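Walk-round checklist, store room and assembly corner, August. Done by Nuria Prieto, started 9 am, rushed the last third as delivery was due. Copy to Chang-ho Maeng. Comments are mine unless marked CM.

Key: **OK** / **ACT** = needs doing / **N/A**

## 1. Way in and walkways

- [x] Door opens fully, closes by itself - **OK**. Closer a bit slow, leave it.
- [x] Main walkway clear - **OK**. One Valluteck carton by the sink, moved it myself.
- [ ] Floor marking readable - **ACT**. Worn through by the door. Same as last time. Tape is in the Brennan cupboard, top shelf, yellow roll not the white.
- [x] Threshold strip screwed down - **OK**, both ends.
- [ ] Exit sign lit - **ACT**. Flickers. Reported under job 523, no date back yet.

## 2. Floor coverings

- [ ] Sheets lying flat - **ACT**. Black sheet in the assembly corner has folds in it. Wants pulling out from both ends and weighting. Don't tape it to the floor paint, we did that once with the Droteo sheet and lifted a strip the length of the room.
- [x] No tears at walking height or along edges - **OK** on the bits I could get to.
- [x] Spare sheets stored rolled - **OK**. Two rolls, behind the door.
- [ ] Sheet edges kept off the walkway - **ACT**, goes with the first one. Whoever pulls it straight please fold the extra under, not over.

CM: agree on the folds. Would rather have a thicker sheet. Will ask what it costs.

## 3. White frame, assembly corner

The long pole is on a slant so please read this section before leaning on anything. The rule for a pole at an angle is the same as for a ladder - you don't put weight on it and you don't hang a coat off it.

- [ ] Upright posts checked for wobble - **ACT**. Did the short one, fine. Didn't do the tall pole, ran out of time.
- [ ] Base platform sitting level - **ACT**. Top surface is uneven, want someone with a proper level on it and a note of the reading.
- [ ] Load label fitted - **ACT**. Rorkik sent labels with the last order, they're in my drawer. Until one is on, treat as no load.
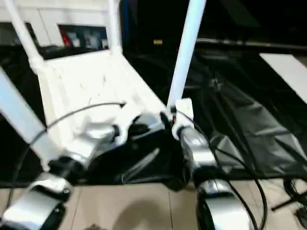 Fixings next, and these I want done with a hand on each one and not just a look. Start at the base and work upwards, tighten as you go, initial the sheet by the frame when finished. If one turns more than half a turn before it bites write that down as well. Last round three were loose and only one got written up, so we've no idea if they were the same three.

- [ ] Fixings tightened - **ACT**, see above.
- [ ] Pole ends capped - **ACT**. Caps on order, part 162. Fold of cloth and tape will do untill they come.
- [x] No sharp edges at hand height - **OK**, ran a cotton glove round what I could reach.

## 4. Cables

- [ ] Loose loops secured - **ACT**. Black ones in the assembly corner need ties, leave enough slack for movement. Thin one loops wide, sort that first.
- [ ] Nothing trailing over floor sheet - **ACT**. Check where the thick bundle comes down.
- [x] Plugs and sockets, wall side - **OK**. No scorching, no cracked plates.
- [ ] Test stickers in date - **ACT**. Kettle lead is out. Kettle's fine to sit there but please don't use it.

CM: kettle lead replaced same afternoon, sticker to follow.

## 5. Shelving and storage

- [x] Heavy stuff low down - **OK**, mostly. Paint tins on the second shelf, would prefer bottom.
- [ ] Small items in the wall opening sorted - **ACT**. Bit dim in there, hard to tell what's what without a torch. Bring a tray, take everything out, put back only what has a use.
- [x] Shelf fixings to wall - **OK**.
- [ ] Tags readable - **ACT**. Small yellow tag needs checking against the list, I didn't get to it.

## 6. First aid and fire

- [x] First aid box stocked - **OK**. Plasters topped up.
- [ ] Eye wash in date - **ACT**. Runs out end of the month, order two.
- [x] Extinguisher on hook, pin in, gauge in green - **OK**. 2000 g powder one by the door.
- [x] Call point not blocked - **OK**.

## Carried forward

- Floor tape by door (second time)
- Tall pole wobble check, then fixings, same person both
- Load label - NP
- Sheet pulled flat - anyone, takes two people
- Cable ties before anything else is moved in that corner
- Exit sign, chase job 523 - CM

Signed NP. Section 3 to be redone in full once the lable is on, don't just tick it from this sheet.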